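**Second-hand pipettes for a school science club, worth it?**

*Stella Waweru*

I help run the after-school club at Ukavside and we've been offered a box of old adjustable pipettes for £63. They've sat in a cupboard since goodness knows when. Can I check them myself or do I have to send them off? We mostly do food colouring and pond water, so nothing fancy!

*Kamlesh Kandpal*

Check them yourself. Weigh some water on a decent balance, ten goes each, and see if the numbers agree. 1 ml should come out very near 1 g. Use fresh tips, and wet the tip first (I always forget).

Oh, and get a stand, don't leave them lying in a drawer.

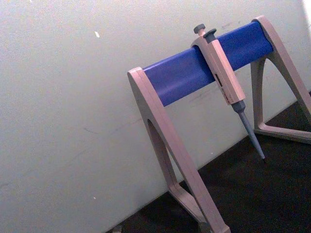 Pipette stand, beige legs and a blue bar.

Mine came from Quintela, 18 quid with postage.

*Natália Frade*

£63 is too much imo

*Celeste Correia*

Agree with Kamlesh on the weighing. If one drips, it's often just the seal, so ask the seller whether spares are still sold before you pay on Saturday or whenever.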